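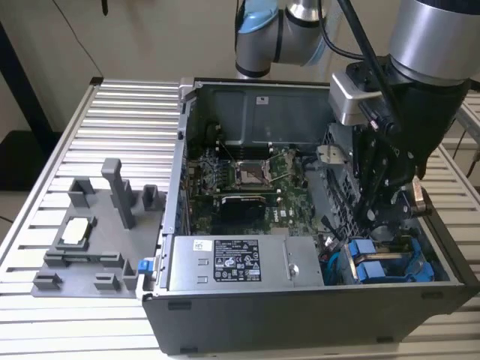
Open desktop tower on the bench, side panel removed

Subject: Wolau touring production, September dates

Szu-yu Shih, 7 June 2019
Members are advised that the tour of Wolau will open at the Derkulura Theater in September and play 17 performances. Subscribers may reserve seats before general sale.

F_Frade
Does the subscriber period apply to matinees? The last notice left them out.

Szu-yu Shih
It does. There are three matinees, and the same terms apply.

kh_mak
I must object to the choice of venue. The Habte has a deeper stage and a proper orchestra pit. A reduced band does not serve this score.

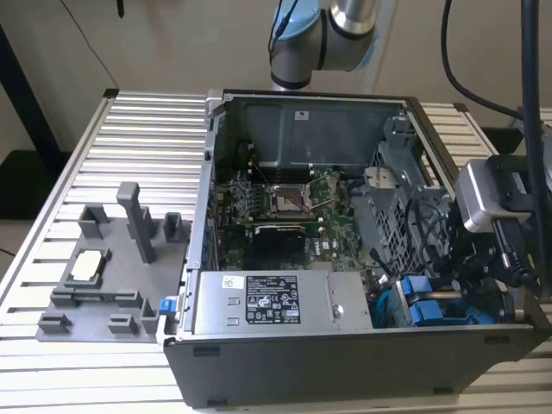 Chassis lying on its side, with the gray fixture plate at left

Ya-wen Chow
I respectfully disagree. The score was written for a small band, and the Habte balcony has poor sound past row 20.

kh_mak
The balcony was refitted. My objection stands.

F_Frade
Are exchanges permitted between dates?

Szu-yu Shih
Yes, up to two per subscription, through the box office only.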